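Início | Catálogo | Manuais | Conservação | Contactos

Este site utiliza cookies para melhorar a navegação. Aceitar | Gerir preferências

Vitrina de parede Kälin para coleções de conchas e pequenos objetos
Manual de montagem e utilização

Secção 3. Instalação do objeto na vitrina

Esta secção aplica-se aos modelos com fundo fixo e porta frontal de vidro. Nos modelos com tampa superior, consultar a Secção 4. A vitrina deve estar já fixada à parede e nivelada conforme a Secção 2.

3.1 Condições do local

Não instalar a vitrina em paredes exteriores sem isolamento, por cima de radiadores ou em locais com incidência direta do sol. A humidade relativa deve manter-se estável. Em objetos com concha, cola animal ou papel antigo, as oscilações bruscas são mais prejudiciais do que um valor ligeiramente elevado.

ATENÇÃO: não utilizar madeira de carvalho em suportes adicionais. Os vapores ácidos podem provocar eflorescências brancas na superfície das conchas.

3.2 Preparação do interior

1. Abrir a porta e retirar a película protetora do vidro pelo lado de dentro.

2. Deixar a vitrina aberta e vazia durante cerca de 30 horas antes de introduzir qualquer peça.

3. Remover o pó das ranhuras com um pincel macio e seco. Não aplicar limpa-vidros no interior. Se for necessário limpar o vidro, humedecer ligeiramente um pano de microfibras com água destilada, fora da vitrina, e secar de imediato.

4. Colocar o forro Cellik no fundo, com a face lisa virada para cima. Cortar o excesso à medida, deixando uma folga de 2 mm em cada lado.
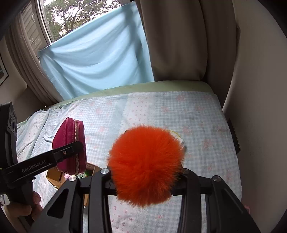 3.3 Colocação dos suportes

1. Encaixar os pinos Kistosura nos orifícios do painel traseiro. Cada pino deve entrar até ao ressalto, sem recurso a martelo.

2. Distribuir os pinos de modo que o peso assente em pelo menos três pontos. As caixas octogonais com dobradiça devem ser apoiadas nas duas metades, nunca apenas numa.

3. Revestir os pontos de contacto com tubo de polietileno. Não usar feltro de lã, pelo risco de infestação por traça.

4. Verificar a carga. O limite por pino é de 5 kg, incluindo a moldura ou caixa do objeto.

Nota: os pinos da série Usdale têm diâmetro diferente e não são compatíveis com este painel.

3.4 Introdução do objeto

1. Calçar luvas de nitrilo sem pó. As luvas de algodão prendem-se nas arestas das conchas e não devem ser usadas.

2. Segurar a peça pela base ou pela caixa. Nunca pegar por elementos colados.

3. Assentar primeiro o lado inferior e só depois encostar o superior ao painel.

4. Se alguma concha se soltar, guardá-la num saco identificado com a posição de origem. Não colar no local.

5. Fechar a porta e rodar a chave até ao batente.

CUIDADO: a porta de vidro não tem limitador de abertura. Mantê-la segura com uma mão durante toda a operação.

3.5 Verificação periódica

Na primeira semana, confirmar o aperto dos parafusos de parede e a posição dos pinos. Depois disso, repetir a verificação a cada 3 meses. Substituir o cartucho de sílica quando o indicador mudar de cor; a referência do cartucho encontra-se na etiqueta colada no verso da porta.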